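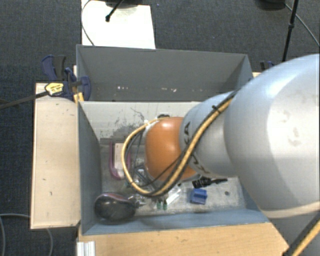

## The Lost Property Bin

The last bin from the Parkgate station came up in February, and it was the smallest. The others had been full of umbrellas and gloves. I could see most of the floor of this one, gray and bare, with a few small things lying on it.

My job was to put prices on them. Usico bought whatever the railroad couldn't return, and anything worth over 2,000 went to auction. Anything worth less went into mixed boxes at 90 each. In four years I had sent one thing to auction, a clarinet, and it came back.

I opened the ledger and wrote "Parkgate, last" at the top of a page.

I started with the blue block. It had ridges on top and it belonged to a child, or had once. I wrote "toy, blue" and put nothing in the price column. Mixed box.

The pink thing next to the card or package could have been a handle. It was curved like a U. I tried to think of what it had come off. A bucket, a jump rope, a doll's carriage. Somebody had gone home on the train with the rest of it and found out in the kitchen. I wrote "handle, pink" and then added a question mark, which my supervisor doesn't like.

The little green and white pieces I put down as one line. We are allowed to do that when things are small.

That left the dark one in the corner.

It was oval and very shiny, black, with some reddish brown along the top. I took it for a computer mouse, and I had already written "mouse" when I thought of my grandmother's darning egg. She kept it on the windowsill in the apartment on Tamuno Street. It was black too. She would drop it into the heel of a sock and pull the wool tight over it, and when she was finished she let me hold it while it was still warm from her hand. After she died we went through the apartment in one weekend and the egg wasn't there. My mother said it had probably gone out with the buttons.

My grandmother rode through Parkgate twice a week for most of her life. She mended on the train.

I knew how many people had gone through that station. I knew what the odds were. I left the line in the ledger the way it was and went down the hall for coffee, and I drank it standing up next to the machine, looking at the Hukus calendar that still had last year's boats on it.

When I came back I added up the page. The whole Parkgate lot, all the bins, came to 1,530, and 370 of that was umbrellas. I signed at the bottom.

Staff can buy from the mixed boxes after five. You have to take the box as it is, everything in it, and you can't look through it first. I got my coat and counted out the 90 and set it on the ledger. Then I sat down at the desk with the coat on.

It was twenty to five. I crossed out "mouse" and wrote "dark object, oval," and waited.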